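2019-10-07

Media plan for Fosar went to Remedios Cifuentes at 9:40. Third version. Changes from the second: radio dropped in the two smaller regions, the money moved to paid social, frequency cap lowered from six to four. She had asked for the cap in writing, so it is now on page two as well as in the sheet.

Call with Brerkley at 11. Anas Ait Ali presented the influencer list, 64 accounts, sorted by follower count. I asked for engagement by post over the last quarter. He has it for 18 of them. The rest he will request from the agents, deadline Friday. Until then I am treating the list as a draft and have not forwarded it.
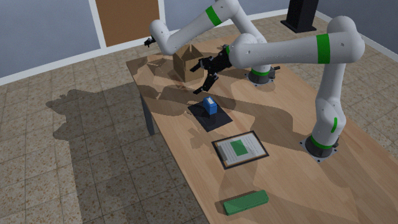 Rate cards do not match. Two accounts quote usage rights for 30 days inside the fee, the others bill them separately. Added a column for rights and one for exclusivity. Total moves up almost 300 euros per post on the mid tier. Still under the ceiling, but the reserve is gone if the client wants a second round in November.

Lunch at desk. Finished the tracking link convention: client, channel, format, creator, all lower case, underscores only. Darmawan Hartono wants hyphens. His reporting tool splits on underscores. Will test both tomorrow on a dummy campaign before anything is printed in the brief.
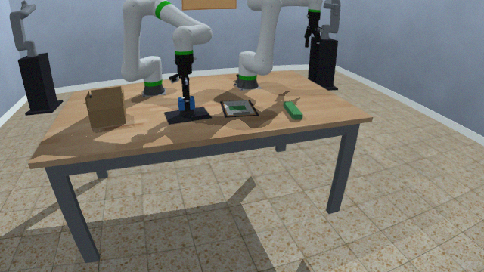

Styliani Sotiropoulos returned the contract template with 71 comments, most of them on the disclosure clause. She is right that "clearly visible" needs a definition. Wrote: first line of caption, before any truncation. Sent back 16:15.

Esben Vestergaard moved the Fatham review to Thursday afternoon. Need the reach curve by then, and the Sepúlveda invoice coded to the correct job number.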